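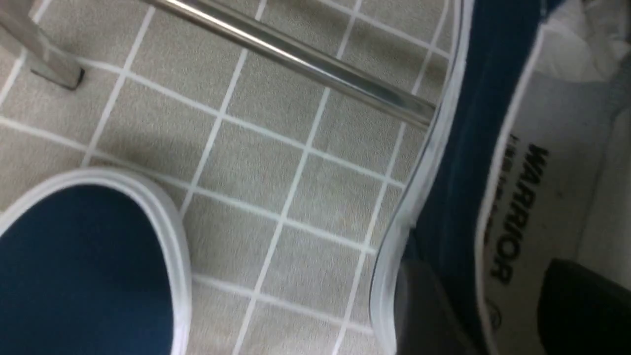
Plakate, Aufkleber, Kleister: Haushaltstipps für die Wochen nach der Wahl

Zuletzt aktualisiert: So., 27. Oktober

Der Wahlkampf geht vorbei, der Aufkleber am Briefkasten bleibt. Wer in den vergangenen Wochen mit Papier, Folie und guten Absichten versorgt wurde, findet hier ein paar Handgriffe für die Zeit danach. Parteipolitisch sind sie neutral, die Klebstoffe sind es leider auch.

Aufkleber auf Metall und Glas
Mit dem Föhn auf mittlerer Stufe anwärmen, an einer Ecke anheben und langsam flach abziehen. Wer reißt, behält den halben Kandidaten. Kleberreste mit Speiseöl einreiben, eine Viertelstunde warten, mit Spülmittel abwaschen. Auf lackierten Briefkästen keinen Nagellackentferner benutzen, sonst ist der Slogan weg und die Farbe gleich mit.

Aufkleber auf Holz
Kein Wasser. Wenig Öl, an einer verdeckten Stelle probieren. Bei unbehandeltem Holz bleibt meist nur feines Schleifpapier und die Erkenntnis, dass die Gartentür ohnehin mal dran war.

Kleister an der Hauswand
Lauwarmes Wasser, weiche Bürste, Geduld. Tapetenkleister quillt auf und lässt sich abschieben. Yanling Deng aus Lustelside schrieb uns im Juni, bei ihr habe erst der dritte Durchgang geholfen, danach sei die Wand an dieser Stelle sauberer gewesen als der Rest des Hauses. Sie hat dann den Rest des Hauses auch geputzt. Wir übernehmen keine Haftung.

Kabelbinder am Laternenpfahl
Fremde Plakate hängt man nicht selbst ab, auch wenn es in den Fingern juckt. Bei den eigenen nimmt man den Seitenschneider und sammelt die Schnipsel ein. Sie liegen sonst noch bei der übernächsten Wahl im Beet.

Flugblätter
Hochglanz taugt schlecht zum Fensterputzen und gar nicht zum Anfeuern. Mattes Papier kann beim Streichen unter die Farbdose. Edivaldo Rezende legt damit seine Gemüsekiste aus und meldet, die Kartoffeln seien bisher unentschlossen.

Hohlkammerplakate
Die Kunststofftafeln sind zäh und schneiden sich gut mit dem Teppichmesser. Zwei Stück, Gesicht nach innen, geben eine brauchbare Unterlage für nasse Stiefel. Bitte vorher fragen, die Dinger gehören der Partei.

Luftballons
Loch rein, Restmüll. Mehr gibt es dazu nicht zu sagen.

Kontakt: Redaktion Flulley Haushalt | © Flulley | Nach oben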